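Sorkeo 藤编收纳篮用后感

一月份搬家之后，玄关那堆围巾手套一直没地方放，塑料箱我又实在看腻了，就一咬牙下单了 Sorkeo 的中号藤篮。价格不算便宜，比我之前在 Nasteck 买的布艺筐贵了一大截，下单那晚我还跟朋友 Lejla 纠结了半天，她一句“你都看了两个星期了，买吧”，好嘛，那就买！

先说味道。刚拆箱有股干草味，我不讨厌，我家那位嫌冲，放阳台吹了三天就淡了。毛刺有一点，主要在篮口内侧，我拿细砂纸蹭了几下，后来毛衣放进去没再勾过丝。分量比想象的轻，净重700克，单手拎着满屋跑没问题。

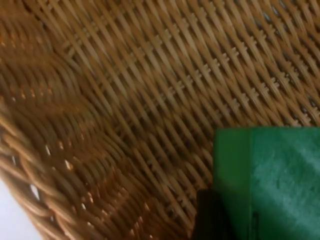

用了快一年的感受

最满意的是透气。以前围巾捂在塑料箱里，拿出来总有股闷味，换了藤篮以后再没闻到过。形状也还挺括，我家猫隔三差五跳进去睡觉（拦不住），篮口有点歪，往回掰一掰就好。

不满意的也有。积灰！编缝里的灰用抹布根本擦不到，我现在用旧牙刷加吸尘器的小扁头，隔两周弄一次，挺烦的。还有就是没配内衬，零碎小东西别往里扔，我的耳钉就卡在缝里抠了好久。内衬要另买，我嫌贵，自己拿旧床单缝了一个，丑是丑点，能用。

值不值？放围巾、毯子、毛线这类软东西，我觉得值。想放浴室的话算了吧，我妈家那只放在淋浴间门口，没多久底下就长霉点了。大号我也看过，太占地方，小户型别冲动。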